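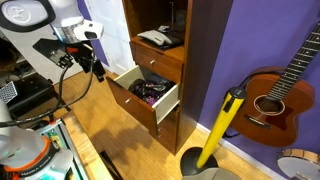 Arturo Messina

I've worked the prep room at Clorari for 3 years, and tidying the drawers used to be my Friday job. Now the arms do it, and I'm the one who gets called over when a strap snags. Fine by me, mostly!

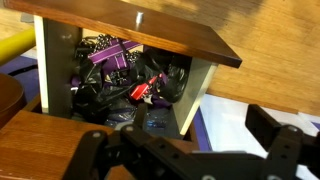

Who gets the slow jobs?

Rosalba misses them. She did her best thinking with her hands in a pile of cords, and I get that (I miss the gossip).

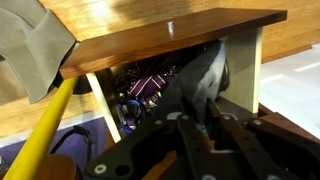

Opinion / Work

So give us some of that time back, please, before somebody fills it with another screen to watch.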